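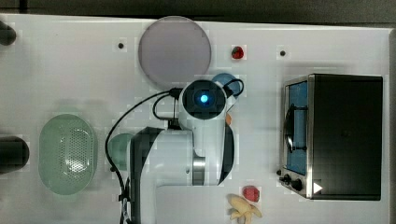

culer_bench
Workshop member, arm table
Posts: 2843

Cable routing at the wrist, and where to put the toaster oven

Setup for anyone who missed the May thread: white arm on the white table, overhead view, kitchen objects within reach. Task list is short. Pick up fruit, put it in the colander, later put something in the oven. Control software is Nirkico on the shop PC, with my own waypoint script on top.

Two problems.

First, the cables. One comes off the wrist to the left and runs down beside the arm. Another curls around the right side of the wrist unit. When joint 6 goes past half a turn the left one tightens, and the controller reports a torque fault. I have limited the joint in software. It works, but it removes several grasp angles I want for the banana.

Second, the oven is on the right with the door handle running vertically as seen from overhead. The arm can get to the handle. It can't follow the door through the full arc without the elbow coming close to the table. I would like to keep the oven where it is, as everything on the left is already calibrated.

Suggestions on either are welcome.

Brillex
Member

Your loops are too long. Slack at the wrist should be enough for the joint range you use plus a small margin. Anything past that catches on objects. The left one comes down right next to the teal round thing, so any low move on that side will drag it.

Clip the cable to the forearm link just below the silver ring, then leave one free loop from there to the wrist connector. Hook-and-loop strap, no zip ties. Zip ties on a moving cable will cut the jacket.

vallejo_cnc
Member

Disagree on clipping below the ring. That puts the fixed point on one side of a rotating joint and the free loop has to absorb both rotations. I did that on mine and broke a conductor inside the jacket after 400 cycles. It was intermittent, so it took two evenings to find.

Clip on both sides of the joint with a service loop between the clips. It costs one more strap.

Brillex
Member

Which joint, and what bend radius? A conductor failing at 400 cycles sounds like solid core or a very tight bend. Stranded flex cable should not fail that early.

vallejo_cnc
Member

Joint 5. Stranded, from the scrap bin, so rating unknown. Bend radius was tight, I will give you that. I would still use two clips.

culer_bench
Workshop member, arm table

I can try both. I have straps. The connector near the top of the wrist is the part I don't want to load, so there will be a clip on the wrist side in either version.

Any input on the oven?

pine_and_solder
Member

Don't follow the arc with a closed grip. Pull the handle far enough to break the door seal, release, back off, then push the inside edge of the door with the side of a finger. Two short moves. The elbow stays high and you don't need an accurate hinge position.

Also fasten the oven down. If it isn't attached, the first pull will shift it and your calibration goes with it. There are small holes in the tabletop near the back. If they are threaded you can bolt a stop bar to them and run it forward.

culer_bench
Workshop member, arm table

They are plain through holes, 2 mm too small for the bolts we stock. I can open them up with the hand drill. The release-and-push idea is good. I had been solving for the hinge axis, which was a poor use of a weekend.

Brillex
Member

Before drilling, try non-slip mat under the feet. The door on a small oven does not need much force.

Separate point: you have a lot of pale objects on a white table. If you plan to segment by color, the colander and that lavender-gray disc are going to give you weak edges. The strawberry and the other red fruit will be fine. A matte gray sheet on the table would fix most of it.

vallejo_cnc
Member

A sheet will wrinkle and move. Tune the exposure first. There is already a white reflection in the middle of the colander, and a darker table won't remove that. Move the light or diffuse it.

culer_bench
Workshop member, arm table

Not segmenting yet. Positions are typed in by hand. Noted for later.

Update, February 8, 2024: two-clip version installed, joint 6 limit removed, no torque fault over a full evening of runs. One-clip version faulted on the banana approach when the loop caught behind the wrist housing. That is one trial on one arm, so I am not calling it settled.

Oven is on non-slip mat. Release-and-push opens the door in most attempts. When it fails, the first pull is too short and the door drops back. I am adding travel to that waypoint before I drill anything.

Brillex
Member

The one-clip loop was probably still too long. What length did you use?

culer_bench
Workshop member, arm table

Did not measure it. Will do so when I put it back on.

Contact | Copyright Culer Shared Workshop | Back to top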